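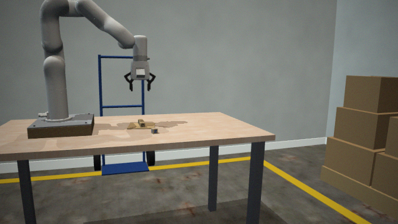
Unia Table Oil, Clear Matt
Article 8-200

Unia is an oil for indoor wooden furniture: dining tables, desks, work tables, shelves. It goes into the wood and leaves a matt surface which you can repair later in one spot, without sanding the whole table. We make it in our workshop in small batches, and each can has the batch number written on the bottom.

Sizes
100 ml, for small repairs and for testing
200 ml, for one coffee table or a small desk
2 liters, for workshops and schools

What is inside
Linseed oil, tung oil, a little carnauba wax and a drying agent without cobalt. There is no color in it. Please note that every clear oil makes the wood more warm in tone, and on pale wood such as ash or maple you will see this more than on oak. If you want to keep the wood pale, please choose Tidia, which contains a small part of white pigment.

How to use
Sand the wood to grit 150 and remove all dust with a dry brush. Stir the oil well, the wax likes to stay at the bottom. Put a thin coat with a cotton cloth, in the direction of the grain. Wait 20 minutes, then wipe away everything which the wood did not take. Let it dry for one night. Do the same a second time. End grain is thirsty and usually asks for a third coat.

Do not leave wet oil standing on the surface. It becomes sticky and it is a long work to remove it.
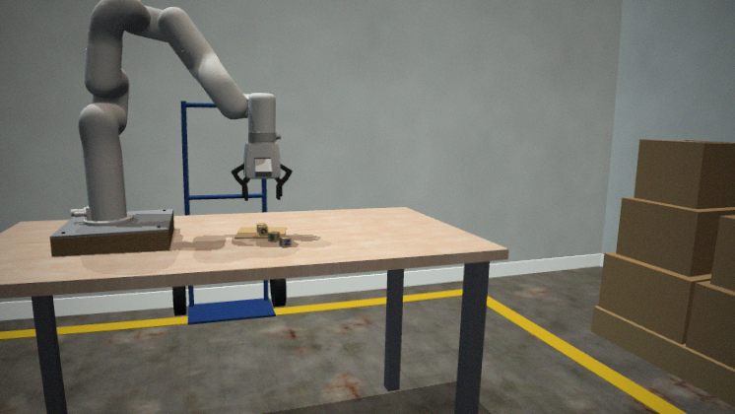
The table can be used with care after 2 days. For full hardness please wait 8 days, and during this time do not put a tablecloth or hot dishes on it.

Care
Clean with a damp cloth and a few drops of mild soap. Water rings can be rubbed with a little oil on a fine pad. A table in daily use wants a new thin coat once in a year.

Safety
Cloths with oil can catch fire by themselves. Put them in water after the work, or let them dry flat outside, and only then throw them away. Keep the can closed and away from children. Store it free from frost.

Goes well with
Frimpong brush, natural bristle, for wide surfaces
Doka pad, fine, for the work between coats
Tidia Table Oil, White

Questions from customers

Can I use it over old varnish?
No. The oil cannot enter, so the varnish must be sanded off completely.

Can I use it for a cutting board?
We prefer that you take a pure oil without drying agent for boards.

My can has a skin on top. Is it spoiled?
Cut the skin with a knife and take it out. The oil under it is good, but please pour it through an old stocking before use.

Delivery
Cans are sent by road only. In August the workshop is closed and orders are sent when we are back. For larger quantities please write to Babatunde Ezeani in our sales office.

Page updated 2018-02-21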